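4.2 Whiteboard wiping with the Pedidik kit

I'll admit I had a soft spot for this task before we even started. Wiping a whiteboard sounds like the dullest job you could give an arm, and Chak-lun said as much in our planning meeting, but it asks for a lot of things the Pedidik kit is sold on: picking up a blocky object that lies flat, keeping steady pressure on a slippery surface, and knowing when to stop. Cilgate's brochure promises all of this "out of the box", so out of the box is how we tried it (apart from the wrist calibration, which we cover in Section 3.1).

The kit comes with the fingers, a mounting plate, a licence for the Galter control software and a ready-trained policy that you're meant to fine-tune on your own demonstrations. Lorna and I collected the demonstrations between us by teleoperation, 1514 of them for this task out of 3861 across the whole study. Lorna is far better at it than I am, and you can see that in the data: her runs are smooth and mine wander about a bit before the grasp. We kept both sets in. A lab buying this kit will have people like me in it, and I wanted to know whether the policy would cope.

Each trial began with a single pen stroke on the board and the eraser lying on the table near it. We changed the angle of the board between trials and drew the stroke freehand, so no two were alike. A trial counted as a success if the arm picked up the eraser, cleared the stroke and let go of the eraser again without shoving the board off its spot. We allowed up to 10 attempts at the grasp before calling it a failure, and I think that was generous.

The grasp was the part I'd worried about, and it gave us the most to talk about (Figure 5). The fingers have to come down very close to the table to get hold of something that low, and the Galter software has a default safety height that really doesn't like this. Bronisława found the setting in the end, tucked away in a menu called "surface margins", and I'd suggest anyone trying to repeat our work goes there first! The manual gives it a single line.
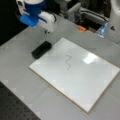
Figure 5. Whiteboard task: gripper low over the table by the eraser, with one squiggle on the board.

Can the kit be used for wiping without collecting any new demonstrations?
In our hands the ready-trained policy could find the eraser but pressed far too lightly to clean anything, so plan on recording your own.

Once fine-tuned, the policy was much better company. It pressed firmly, it went back over patches it had missed, and most of the failures left were dropped erasers. Rhys thinks the finger pads are simply too smooth for the job, and having swapped them for the softer Cavalcanti pads in a few informal runs I'm inclined to agree with him, although we didn't run enough of those to report them properly. The price of the spare pads is another matter, and I come back to it in Section 5.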